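Visit to the Alness shared workshop, 15/09/2025

The Alness workshop takes up the ground floor of a former print shop, with a loading door at the back and a narrow stair to the apartment above. I had written to them in January asking to see the gripper build and finally got over there this month. The drive is 100 miles each way, so I made a day of it.

The front room has the benches. Two of them are given over to printing, with five printers on a steel rack and a filament drier that hums all day. Parts come off the plates in black and go into trays by type – housings in one, finger bars in another, pads and caps in a third. The members call the project Overo. It is a pair of hand-held grippers that a person carries and works with, and the recordings are later used to teach a robot arm the same moves.

The first version used a hobby servo and a single pivot per finger. The fingertips swung in an arc and small things squirted out from between them. The current version has linkage fingers, and this was the part I had come to see. I was allowed to take one apart. It needs two hex keys and some patience, and the lower pivots have to go back in before the upper ones or the bars bind. I got it wrong the first time.

Parts cost came to $417 for the pair, not counting the prints that failed. The bill of materials is on a clipboard by the door and anyone can copy it. Screws and pins are ordered from Escobar, who will sell small bags. The soft pads were the slow part. They are on version 7 of the pad and still not happy with how it wears at the corners.

Bench tests are done with wood blocks, which I found a bit dull to watch. The household work goes on upstairs, in the bedroom, with ordinary belongings and a box to sort them into. Soft bedding is harder than a bench top. A fingertip that comes in too low picks up a fold of cloth along with the object, and the person has to open up and try again. 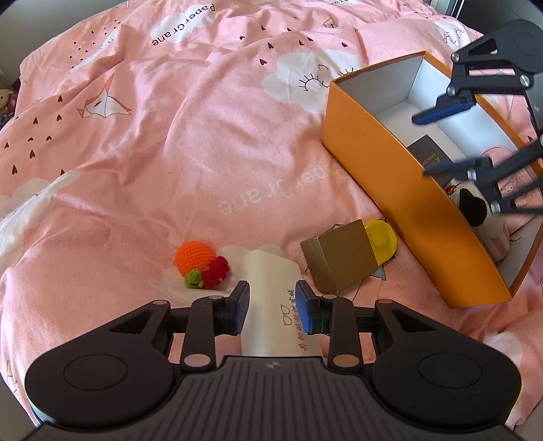 The Overo pair upstairs, with the orange box and a few small things on the duvet.

I had a turn with the grippers myself. They are heavier at the front than I expected, and my wrists felt it before long. Hard objects were easy. Anything knitted or stuffed took a lighter squeeze than I wanted to give it.

Lunch was sandwiches from Broletti, across the street, eaten at the bench. Afternoon was mostly cable routing. Parking is behind the building and the back door sticks, so push hard.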